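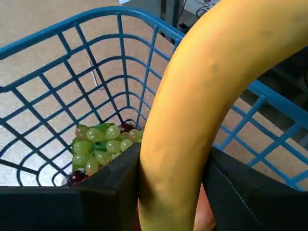 Kemanberg should not sign a royalty rate for the Andaslow gas field until an independent audit of the operator's exploration costs has been finished, Ximeng Xie told a public hearing on the draft production agreement. The hearing was held in the country's main port, and it was the only one scheduled before the draft goes to parliament.

Xie told lawmakers that the text gives the operator, Furukawa, the right to recover past spending before the state receives its main share of the gas revenue, but sets no limit on how far back that spending can go.

"If you sign first and audit later, the audit is a history lesson," Xie said. "The costs will already be in the formula."

The draft was published in March. It sets a royalty of 4 percent on gas sold for export and 5 percent on gas sold at home. After the royalty, Furukawa would keep most of the revenue each year until its approved costs are paid back. What remains would be divided between the company and the state under a sliding scale printed in an annex.

The energy ministry has defended the terms. In a written statement handed out at the hearing, it said the royalty was set low because the Andaslow field lies in deep water and has no pipeline. A higher rate, the statement said, could push back the final investment decision and leave the gas in the ground while neighboring countries sell theirs.

The ministry also said that cost audits are allowed under the draft and can be started at any time during the first 10 years of production. It did not say who would carry them out or how they would be paid for.

Several members of the natural resources panel pressed officials on that point. One asked whether the ministry has staff with experience in auditing offshore drilling contracts. A deputy director replied that recruitment was under way and that training had been requested from a partner government, which she did not identify.

Another member asked why the domestic royalty was higher than the export royalty. The deputy director said domestic volumes would be small in the early years and the difference would have little effect on the company. She added that the figure could be revisited once the planned power plant at Herko is running.

The Herko plant is central to the government's case for moving ahead quickly. Under a separate agreement, Furukawa would deliver a fixed daily volume of gas to the site at a discounted price, replacing the heavy fuel oil now burned at two older stations. The utility says power cuts would become less frequent and that household bills would fall, though it has not published the calculation behind the claim.

Xie questioned the link between the two agreements. The discount at Herko is counted as a benefit to the public, Xie said, but the cost of the pipeline to shore is listed as recoverable in the production agreement. In that case the state would be paying for the line out of its own share of the gas.

A representative of Furukawa, speaking by video link, said the treatment of the pipeline was standard for a project of this type. He said the company had spent heavily on surveys and wells before there was any certainty of a discovery and that it expected those costs to be recognized. He declined to give a total, saying it was still being reviewed with the ministry.

Asked if Furukawa would accept an audit before signing, he said the company would "look at any reasonable proposal," but that a long delay would mean giving up a drilling rig slot already reserved for the development wells.

Residents of the coast near the proposed landing point also spoke. Fishing groups asked for the route to be moved away from a shallow bank used by small boats, and for a compensation plan to be attached to the agreement. The draft mentions compensation in one paragraph and leaves the details to later regulations. A petition with 4000 signatures calling for the route to be changed was handed to the panel's clerk.

The port authority said it supported the project but needed an early decision on where supply vessels would berth. Its present quay is used mainly by container ships and has no room for pipe storage.

Local contractors raised the question of payment terms. The draft requires Furukawa to give first consideration to Kemanberg firms for catering, transport and waste handling, but there is no penalty if it does not. A speaker from a trucking company said similar wording in an earlier mining license had brought very little work.

The panel will accept written comments on the draft until the end of the month. It can recommend changes, but the ministry is not bound to adopt them. Parliament is expected to take up the agreement in its next session, where it needs a simple majority.

Xie has asked the panel to recommend a cap on recoverable past costs, a deadline for the first audit, and publication of the full cost statement. The ministry said it would reply to the request in writing.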